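Why I fell for the slow train to Pirkport

I grew up in Unddale, a town with one railroad station and a bakery that closed at noon, and I never once took the train to the coast. We drove! Everybody drove. So when Xiaoyan Dai told me over lunch that the old branch line was still running all the way out to Pirkport, I went home and looked up the timetable that same evening.

It takes two hours and there are 17 stops, a few of them hardly more than a bench and a lamp. I loved every minute. You sit up high on the left side going out (sit on the left, please, trust me) and the river stays with you for most of the trip, getting wider and browner until you smell salt. The cars date from 1985 and the seats have that scratchy orange fabric that leaves a pattern on your arm.

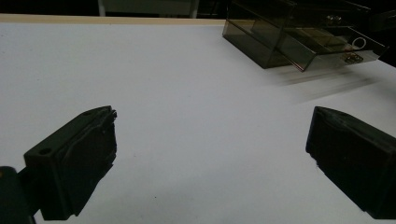
The conductor still punches paper tickets, and mine came back with a neat little star in it. I asked how long he'd worked the line and he said long enough to know which farm dogs chase the train. There are two, both just past Moser, and the brown one is very fast.

Pirkport itself is small, 900 people in winter, and in October most of the ice cream places are shut. I didn't mind a bit. I had fish soup by the harbor, walked out to the end of the breakwater and back, and bought a secondhand book about lighthouses that I've almost finished already. The wind was something else - bring a hat that ties.

The last train home leaves at 11 in the evening, but I took the one before dinner so I could see the river again while there was still some light. Next time I want to get off at Moser and walk the old towpath to the following stop. Xiaoyan says it's muddy. I've ordered boots.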